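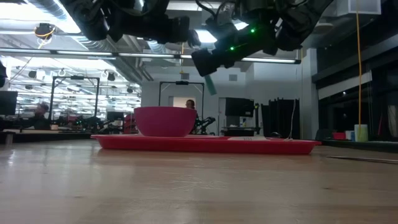 Carys Lewis wanted to know, before anyone had taken a coat off, whether it would do her washing-up. It won't. It will lay a table, given time and a following wind, and the difference between the two took up most of the first talk.

open-day-tableware
README, last edited December 26, 2023

What this is

Notes and recordings from the Benness open day, where visitors watched a pair of arms move plates, bowls and cutlery about on a table. The demonstration goes by the name Arnulier, for reasons lost to an old email thread. If you came and asked for "the videos", these are the videos. If you came and asked for the biscuits, there were none left by the second group.

What's in it

demos/ – 42 recordings, one per attempt. An attempt that went badly is still an attempt and is still in there.
notes/ – what was said during each one, typed up by Imtiaz Gunawardena, who has been kind to the speakers.
visitors/ – questions written on cards. 30 of them are legible.
calib/ – camera settings. Leave these alone unless you enjoy April, when we last had to redo them.

How the day ran

Groups of up to 12 came in, stood behind the tape and were asked not to lean on the table. Tharushi Hettiarachchi gave the talk and Noel Salazar drove. Each group got a short run with a person steering and then one with the policy in charge, and was invited to guess which was which. Most people picked the slower one as the machine, and were wrong about half the time, a result Noel has asked us not to dwell on.

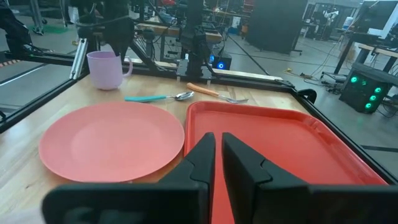
Cutlery was the part people wanted to see twice. A plate or a bowl has a rim you can pinch from nearly anywhere, but a spoon lying flat gives two fingers very little to get hold of, and the grip has to come in lined up with the handle. Forks are the same problem with more opinions.

Known problems

Audio is out of step with the video in 2 of the recordings. Both are marked in notes/.
The talk says "nearly there" more often than the results support.
File names use the old Nazarenko scheme, so they sort in an order that pleases only the person who wrote it.
One card in visitors/ is a shopping list. We kept it.

Using it

Fine for teaching, talks and idle curiosity. It is too small to train anything on, and the attempts were picked to suit an audience. For the proper set, with the dull repeats left in, ask for access to Undudeo.

Corrections to Damián Arancibia, preferably with the recording number and without the word "simply" – he has a list of people who used it last time.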